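Wrist camera can't find the second banana on a shiny plate (home arm, simulation first)

Posted in Builds at Home, October 2019

Lurdes Frade
I'm building a small pick and place arm in my garage and I want the detection working in simulation before I wire up the real thing. The task is simple. Fruit sits on a plate, the arm picks it up one piece at a time and puts it in a bowl.
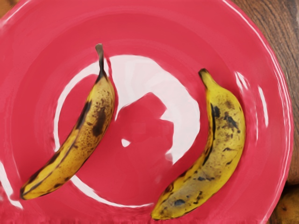 I trained the detector on 900 rendered pictures, all of them on matte plates. On those it does fine. When I switched to the glossy red plate it started going wrong. The banana on the left comes back as two pieces, split near the big brown bruise. The one on the right gets found sometimes and missed other times. It also keeps putting a box on the white ring of glare in the middle of the plate and calling it fruit.

The simulator is Prurkomon and the arm is a Cunditach kit, not assembled yet. I have one overhead ring light in the virtual room. I tried raising the confidence cutoff and that got rid of the glare box, but then I lost the right banana completely. I would like to keep the red plate, as it's close to the one I plan to use at home.

Should I change the light, change the plate material, or just render more pictures? Rendering takes 30 seconds a picture on my computer so I don't want to do thousands if it won't help.

Prudus
Change the light. Ring lights are bad for anything shiny.

Korletey
I had nearly the same problem with spoons last February, so I'll put down what worked for me.

First, don't throw out the shiny plate. If your real plate is shiny, your real camera will see glare too, and a detector that has only seen matte plates will do the same thing in your garage. Keep the gloss but make it vary. In Prurkomon you can set a range for roughness on the plate material and it will pick a new value for every render. Do the same for the position and size of the light. Right now your ring falls in the same place every time, between the two bananas, and the detector gets no practice with it anywhere else.

Second, look at your banana models. Yours are very spotted, with big dark patches. If the training set was mostly clean yellow fruit, that would explain the split at the bruise. Mix in some clean ones, some spotted ones and a few that are nearly brown.

Third, add plates with no fruit on them at all, only glare. Label them as empty. That is what fixed the false boxes for me, more than anything I did with the cutoff.

I ended up with 3,700 pictures, but I saw most of the improvement well before that. I'd do 135 new ones first with the changes above, add them to what you have and retrain. That is a little over an hour of rendering for you. If the right banana starts showing up, keep going. If it doesn't, check your labels - I once had a whole folder where the boxes were shifted over and I blamed the lighting for two weeks.

Put the cutoff back where it was before you test.

Lurdes Frade
Thanks, both. I checked the training folder and the bananas in it are nearly all clean yellow, so that part fits. I'm rendering the 135 tonight with the roughness range on and the light moving, and I'll include some empty plates. The cutoff is back to the old value.

Tannin_shed
You could also use a polarizing filter on the camera when you get to the real arm. I don't know if the simulator has one. Mine cut the glare a lot on a glazed dish but made the picture darker, so I had to raise the exposure.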